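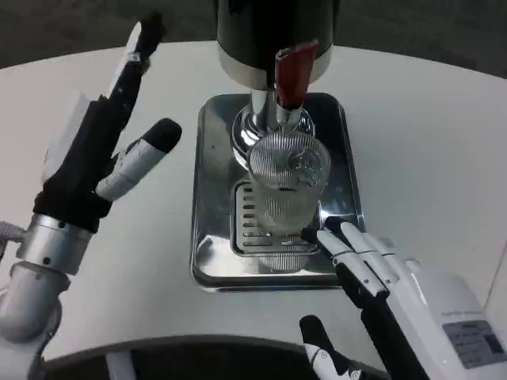
Chapter 9
Random Encounters and the Wandering Table

In Chapter 8 you keyed the rooms of a small dungeon and placed the monsters that live in them. A keyed room stays put until the players open its door. This chapter covers the other kind of meeting, the one that comes to the players while they are walking, resting, or arguing over a map.

By the end of the chapter you should be able to write an encounter table for a region of your own, choose how often to check it, and turn a bare result such as "2 wolves" into something the players can act on.

What a Table Is For

A random encounter puts a price on time. If a party can search every wall in a corridor with no risk, it will search every wall, and the session slows down. When each stretch of searching brings a die roll, the players have to decide how badly they want to know what is behind the plaster.

A table also tells the players where they are. In the marshes of Laxdal, the starting region for the exercises in this book, travelers meet eel fishers, herons the size of ponies, and drowned soldiers who still march in step. Someone who has met all three knows a fair amount about Laxdal without having been read a page of history. A table filled with goblins and bandits from the back of the rulebook gives them much less.

Tables get stale. Once the drowned soldiers have been laid to rest, strike them off and write in whatever moves into the empty ground. 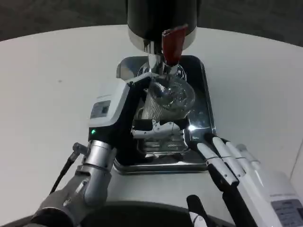
9.1 Setting the Frequency

Two numbers control how often encounters happen: how often you roll, and the chance that a roll brings something. In this book we roll every second turn underground, and an encounter occurs on a 1 on a six-sided die. Outdoors we roll once by day and once by night.

Tsz-kin Yuen, who ran the long Warwood campaign, used a different method. She rolled before the session and wrote the results on a strip of paper in order, crossing them off as they came up. Her games ran faster for it, though she had to throw out results that no longer fit where the party had gone. Try both before you settle on one.

Be careful with large tables. Yuen's first draft for Warwood had 1000 entries, and almost all of them went unused.
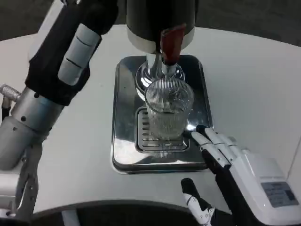
A table of twelve lines, revised between sessions, will serve a region for months. Put the common results in the middle of a two-dice table, where the totals fall most often, and keep the dragon at one end.

Key terms in this section: encounter check, frequency, bell curve, restocking.

9.2 From Result to Encounter

Suppose the party is on the causeway to Onamach and you roll Nurker, the toll keeper. The table gives you a name and nothing else. Before you speak, settle how far away he is, what he is doing, and what he wants from strangers.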